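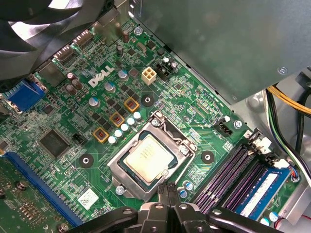

May members borrow framed prints from the Skellby gallery for a private home?
Framed prints may be borrowed by any member of two years' standing, for one term at a time. Applications close on Wednesday.
Marlene Doucette, Print Loans

gill_reader wrote:
The notice in the foyer gives a limit of 5 prints per household. I should be grateful if this could be confirmed.

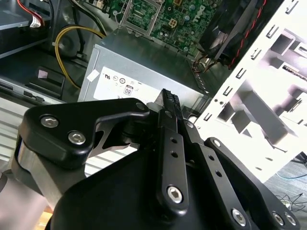
Re: Household limit and the Bevidetti etchings

Skolon54 wrote:
The limit is correct. I do not agree, however, that the Bevidetti etchings should be lent at all. Almost 300 sheets are held, and several came back in June with faded margins. 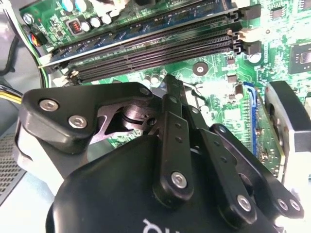

Gripper over the motherboard

gill_reader wrote:
With respect, the fading was noted in the register before those loans were made. A print kept in a drawer is of little use to members.

Marlene Doucette wrote:
Both points have been passed to the keeper of prints. The etchings remain available for now - borrowers are asked to hang them away from direct sun.

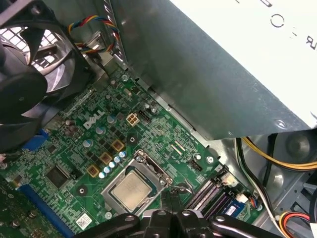

Inside the desktop computer, power supply at upper right

Skolon54 wrote:
Noted. I maintain my objection and shall put it in writing.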